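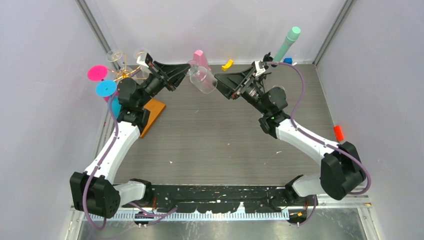
January 2018

My legs are like wood today. I had to go down the guesthouse stairs backward this morning, holding the rail, and the girl at the desk laughed so hard she had to put her coffee down. But I did it! I got up to the lighthouse at Leitão and back, on foot, the whole coast path, and I'm writing it all down before I forget which bit came where.

The bus from Ternunard leaves at an ungodly hour and costs next to nothing, and it drops you at a bend in the road with a bench and a sign so faded I walked right past it. The path starts behind the bench. For the first part you're in pine woods, all soft underfoot and smelling wonderful, and I was thinking this was going to be a stroll. Then the trees stop and there's the ocean, a very long way down, and the wind just about took my hat. (It did take my hat later on. More about that in a minute.)

The guidebook says the climb is 400 meters from the bus stop to the top of the headland. It doesn't say that you go up, then down to a little cove, then up all over again, so your knees pay for it twice. I met Aleksi Saarinen at the cove, eating sardines out of a tin on a rock. He's from Finland and he has been walking this coast on and off for 18 years, always in the winter, when he says the light is better and the rooms are half the price. He gave me a sardine on a cracker and told me to take the upper fork after the chapel, and I'm so glad he did, as the lower one has slid into the sea in a couple of places and you have to scramble.

The chapel is tiny -- whitewashed, with a blue door, locked. I sat against the wall out of the wind and ate my cheese roll and watched the fishing boats going out past Clerkia Island. I'd wanted to get over to the island too but the ferry doesn't start up again until July, so that's one for another trip. I could see the beach on the near side of it, a thin yellow strip, and not a soul on it.

After the chapel it's bare rock and heather and those fat little succulent plants, and that's where the hat went. One gust and gone, over the edge, my good green one from the market in Proron. I said a word I won't write here.

The lighthouse itself is nothing much, a stubby thing with a fence around it, but the view! You can see the coast going off south, one headland behind another, each a bit paler, more than 60 kilometers of it on a clear day according to the board. I stayed until my hands got too cold to hold the thermos.

Coming back I missed the four o'clock bus by maybe a minute and had to wait for the next one in the dark with my hood up, eating the last of the almonds. Fish soup at the place on the harbor, two bowls, and bread, and I was in bed by nine.

Tomorrow I'm doing nothing except laundry and looking for a hat.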